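Leader arm or VR controllers for cable work?
Huten Forum > Manipulation > Teleoperation and teaching

ferrule_nine
February 2025
We are collecting demonstrations for plugging charging cables into phones. Two arms, parallel grippers, a wrist camera on each. So far 93 episodes with VR controllers and 20 with a pair of Plidatton leader arms. The operators prefer VR. The policy trained on the VR set reaches the phone and then hunts left and right of the port until it times out. Before I spend another month on this, is the input device the likely cause, or is 93 simply too few?

mossop
Too few. We needed 535 before insertion looked like anything on a comparable task, and ours was a barrel jack, which is far more forgiving.

tk_lathe
Disagree with mossop. Hunting is what you get when the operators hunt. Play back the last two seconds of your VR episodes and look at the wrist angle. With controllers there is no contact feel, so people wiggle until it goes in, and the policy learns the wiggle. Adding 400 more wiggles gives you a very confident wiggle.

ferrule_nine
Played back a dozen. You are right about the wiggling, at least in most of them. The leader arm ones are cleaner but slower, and two were ruined by the operator running out of wrist travel.

Saavedra_user
Has anyone tried moving the arm by hand for this, motors slack? We do it on a single Saavedra arm and the last centimetre is much better than anything remote. You feel the plug seat.

tk_lathe
Fine for one arm. With two you need both hands on one and a colleague on the other, and then the hands are all over the camera view. You would have to replay the trajectory to get clean images, and a loose cable never lies the same way twice, so the replay misses.

Saavedra_user
We clamp the cable. Replay works about as often as not.

mossop
Then you have trained it on clamped cables.

quillback
What does the wrist camera see at the start of an episode? Half of these threads end up being about the view.

ferrule_nine
Taken from one wrist camera, current bench:

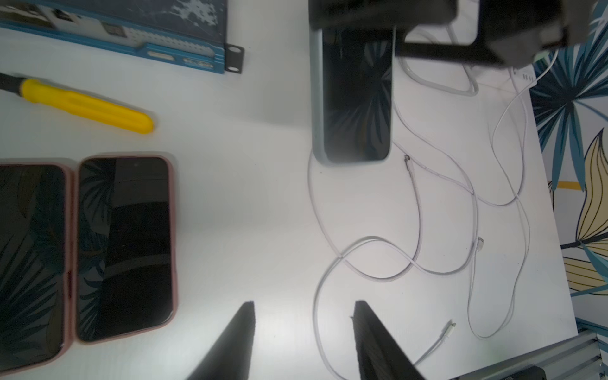 Wrist view, fingers at the bottom. Pink cases left, grey-blue case top, white cables right.

quillback
Two things. The screens are dark and glossy and they are reflecting the leaf pattern. Those reflections shift whenever the arm or the phone does, so I would put matt film on them or randomise heavily. Second, several cables in one tangle and three phones means the operator is choosing a plug and a phone each time. Unless that choice is in the task label, the policy sees it as noise.

ferrule_nine
The label just says "plug in the phone". Point taken.

mossop
I would leave the reflections alone. Real desks have them. Fix the label first, it costs nothing.

quillback
Real desks do, but not with 93 episodes to learn from.

tk_lathe
My order would be: label, then leader arms only, then drop any episode with more than one attempt at insertion. Keep the failed grasps if the operator recovers properly. We did that clean-up in November on a Nestberg cell and threw out a good third of 844 episodes. Result was better on the smaller set.

ferrule_nine
Will relabel by case colour and cable position and record another batch on the leader arms. What do people do about the wrist travel? Ours stops short when the plug comes in from the side.

tk_lathe
Offset the leader wrist by 45 degrees in the mapping and have the operator start from there. It feels odd for the first ten minutes.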